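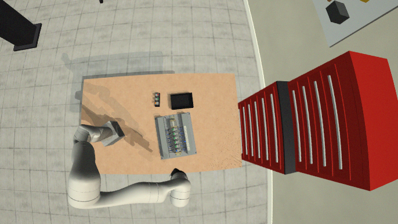 The Graretti robotics club builds its robots inside a computer before anyone touches a real one. The club has a practice world, with a workbench, a gray panel full of wires, and a small box with three buttons on it. Each team writes code to move the white arm to a spot over the bench.

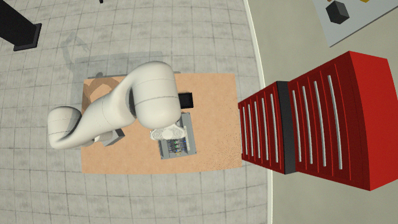 A robot arm only goes where its code sends it. Each joint gets a number that says how far to turn. Yichen Pan changed one number by 10 and the whole arm swung the wrong way. She changed it back and ran it again.

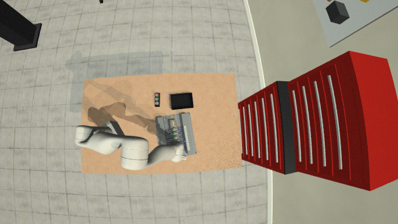 *The end of the arm over the lower part of the panel.*

Every team gets 50 tries. After each one, they write down what moved and what they want to fix. Rocío Montoya's team has a notebook page for every joint.

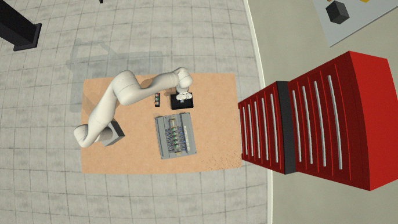
*Picture credit: Belmiro Arruda / Graretti Robotics Club*

The black tray is a harder target, because the arm has to reach farther up the table and then point its wrist down. Teams start on that in June.

**Word to know**

*Joint:* a place where a robot arm can bend or turn. Your elbow is a joint too.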